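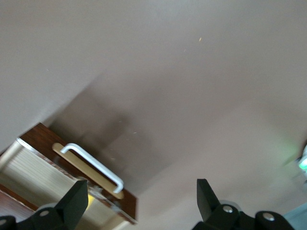 Chapter 5
Ceilings and Interior Surfaces

What You Will Learn

After reading this chapter, you should be able to name the main parts of a finished ceiling, explain how a ceiling is hung from the structure above it, choose a paint finish for a given room, and recognize the common causes of cracks and stains.

Key terms: joist, furring, drywall, joint compound, skim coat, sheen, sag, nail pop

5.1 The Surface People Forget

Ryan Marsden had been painting houses for six months when he was sent to look at a dining room in Hoarau. The owner had repainted the walls twice in one year and still thought the room looked dingy. Marsden tried lighter samples on the walls and got nowhere. His supervisor, Leanne Pearce, came by at 4 p.m., looked up, and asked when the ceiling had last been painted. The owner did not know. It had been done before she bought the house.

A ceiling is often the largest unbroken surface in a room. Walls are interrupted by doors, windows, shelves and furniture, and floors are covered by rugs. A ceiling usually has a light fixture and perhaps a vent. Light from windows and lamps reaches it and is reflected back down, so its color affects how every other color in the room appears. A warm beige ceiling will make white walls look slightly yellow. A cool gray one will make the same walls look blue.

The dining room was fixed with two coats of flat white on the ceiling. The walls were left alone.

5.2 What Holds a Ceiling Up

In most houses the ceiling is fastened to joists, the horizontal framing members that also carry the floor or attic above. Joists are commonly spaced 16 or 24 inches apart, measured from center to center. Drywall panels are screwed directly to the undersides of the joists, or to thin strips called furring that run across them. Furring is used when the joists are uneven, as they often are in older buildings.

Older houses may have plaster instead. The plaster was spread over narrow wood strips called lath and pushed through the gaps, where it hardened into lumps known as keys. The keys hold the plaster in place. When enough of them break, the plaster comes loose and begins to sag, and a person pressing upward on it can feel it move.

Commercial buildings often use a suspended ceiling, a metal grid hung on wires with light panels resting in it. The space above the grid is used for ducts, pipes and cable. The school library in Bokeo has a suspended ceiling covering 1,153 square feet, and we will return to it in Section 5.6 when we estimate materials.

5.3 Smooth and Textured Finishes

Drywall joints are covered with paper tape and joint compound, then sanded. For a smooth finish, a thin skim coat of compound may be spread over the entire surface. Smooth ceilings take the most labor – any ridge or hollow will show when light strikes it at a low angle, as it does late in the day near a large window.

Textured finishes hide small faults and cost less to apply. They are harder to clean and harder to patch. Some sprayed textures from before the 1980s contain asbestos. Never scrape or sand an old textured ceiling until a sample has been tested by a laboratory.

5.4 Choosing a Sheen

Sheen is the amount of light a dried paint film reflects. Flat paint reflects the least and is the usual choice for ceilings. Kitchens and bathrooms are exceptions. Moisture and grease settle on the ceiling there, and a satin or semigloss paint can be wiped down.

Case Study: The Farnuvine Apartments

Jummai Garba manages the Farnuvine Apartments. One January, tenants on the top floor reported brown rings on their bedroom ceilings. Her painter, Derek Bellamy, found that the rings were damp to the touch. He declined to paint until the roof had been inspected, and a roofer then found a split in the flashing beside a vent pipe. Repairs to the flashing came to $884. Bellamy waited 10 days for the drywall to dry, sealed the stains with a primer, and painted each ceiling from wall to wall.

Before You Go On

Why did Bellamy wait before priming? What might have happened if he had painted only the stained areas? Write a short answer to each and keep it for the review at the end of the chapter.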